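# 4 Showing the Robot What You Mean

Anyone who has tried to teach a younger cousin to tie a shoelace will know the odd feeling of discovering that your hands understand something your tongue does not. You begin bravely enough ("take this end, and then, well, go round") and before long you have given up on words altogether, taken hold of the child's fingers, and pushed them through the loop yourself. This chapter is about doing much the same thing with a robot, and I hope it will be one of the more enjoyable ones in the book, as there is a good deal of fiddling about in it and very little algebra until section 4.5.

In Chapter 3 we wrote out every motion in advance. We told the arm where to go, how fast to travel and when to close its fingers, and if you worked through the Clutumham exercise you will remember how long that took for a job that a person does without putting down their tea. Writing motions by hand is perfectly respectable, and plenty of arms will go on being run that way for years. It does get tiresome, though, once the part sits a little crooked on the table, or the task involves a sort of nudge that you can do easily but would struggle to put into numbers.

So we turn to *demonstration*. A person carries out the task through the robot, the robot's movements are recorded along with whatever its cameras saw, and the recordings are used afterwards to work out how the robot should behave by itself. There are two main ways of giving a demonstration, and we shall spend time on both.

**Guiding by hand.** The motors are set so that the arm can be moved freely, and you take hold of it and lead it through the job. You feel the weight of the thing and the point at which it refuses to bend any further, and beginners nearly always take to it quickly. Its drawback is that you are standing there in the middle of it all, with your sleeve in the camera's view and your elbow where the box ought to be.

**Guiding from a distance.** You hold a controller, or move a smaller copy of the arm, and the robot follows. This goes by the name of *teleoperation*. Your sleeve stays out of the way, and the camera records much what it will see later on when the robot is working alone. What you lose is touch. Most people press too hard to begin with, and almost everybody misjudges depth, particularly when they are looking through a camera fixed near the fingers and the object slides off to one side of the view as they come in.

My colleague Nkechi Okonkwo, who taught this material at Pinosberg long before I did, used to make her students spend their whole first session approaching an object and backing away again, without once being allowed to pick it up. There was some grumbling (I grumbled too, when I sat in on it), but I have since come round to her way of thinking entirely. The approach is where most poor demonstrations go wrong. If you wander on the way in, the recording wanders, and the robot will learn your wandering as faithfully as it learns the grasp.

For the exercises we shall use the Plostis practice set, which contains 114 recorded demonstrations, all made in simulation. Working in simulation means you can drop things and drive the fingers into the table as often as you please, and I do encourage you to get that out of your system early. Shapes and colours are kept plain on purpose. Before you start, please read the note on saving your work in Appendix B; Shiuli Nanayakkara wrote it after a painful afternoon in March, and it is short.

By the end of the chapter you should be able to:

- explain how guiding by hand differs from teleoperation, and choose sensibly between them
- record a demonstration with a clean approach
- look through a set of recordings and decide which ones to leave out
- say what a robot is likely to copy from you that you would sooner it did not

We begin in section 4.1 with the approach itself. Have the simulator open beside you if you can, with the fingers set wide, and keep the wrist view showing as you read.
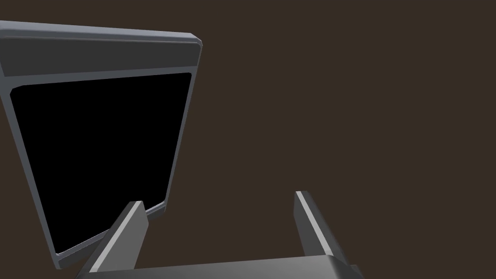
*Figure 4.1 Simulated gripper with its fingers open, near a grey-framed object with a black inner panel.*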